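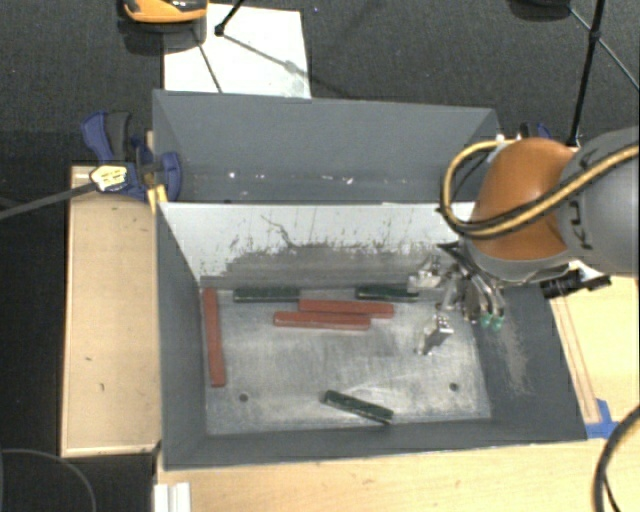 Wooden building blocks wear out slowly, and the box they live in usually goes first. Anyone who has kept a set for more than a few years will know the signs. The floor of the box turns pale where things have been dropped and dragged across it, and the divider, if there is one, picks up a dark band of scuffs low down while its top edge stays fairly clean. The blocks themselves hold up better, though a green one with a pale, worn lower edge is a fair sign of what is coming for the rest.

Wayne McIntyre has been looking after shared toys and games in Gistville for long enough to have opinions on all this. The Holtetti toy library, which he runs with Su-chen Mok, lends to families, two nurseries and a day centre. Its shelves hold 200 sets of one kind or another, and 64 of those are blocks.

"People think blocks are the easy ones," McIntyre says. "No batteries, no bits of card to go soggy. But they come back in carrier bags, they come back mixed, and you spend an hour working out which red belongs to which set."

Reds are the worst for this. Most makers use a red, and most of the reds are nearly the same. Greens vary more, from a bright apple to something close to black under a poor light. Mok sorts them by the window before eleven, when the sun comes round and flattens the colours. She uses length first, then colour, then weight in the hand.

The long, narrow blocks are the ones borrowers ask for. Cubes make towers, and most children over four have had enough of towers. Narrow blocks can be laid end to end for roads, stood upright for fences or stacked crosswise into the sort of open lattice that gets surprisingly high before it goes. Wai-kit Kao, who is nine, has borrowed the same set every November for three years. His father, Wen-hsiung Kao, says it stays on the landing until it is due back and everyone learns to step over it.

Storage is where the two librarians disagree. McIntyre likes a deep bin split in two, with blocks in one half and the other half left for whatever is being sorted out. He says a low wall between the halves saves more time than any label. Mok prefers shallow trays, one colour to a tray, because children will tip out a deep bin to reach the block at the bottom. The library has ended up with both. The nurseries take the bins and the families take the trays, except for the Kaos, who take whatever is nearest the door.

Cleaning is simple enough. Painted blocks get a damp cloth with a little washing-up liquid, then a dry cloth, then a night on a towel. They should not be soaked. Water gets in at the corners, where the paint is thinnest, and the colour lifts the next time the block is knocked. Bins can be scrubbed harder. Scuffs on a white panel will mostly come away with bicarbonate of soda on a sponge — scratches will not, and it is best to leave them alone.

Repainting is another matter. Shih-chieh Tseng did it for a while from his workshop, Nillolau, and still has half a tin of the green. He stopped when he found that a repainted block was a shade thicker than its neighbours and no longer sat flush in a row. He now sands the rough edges and leaves the bare patches as they are.

A full set from Holtetti costs 80 pence a week to borrow. Missing blocks are not charged for, provided there are no more than 2. Spares are kept in a drawer under the counter, reds at the front.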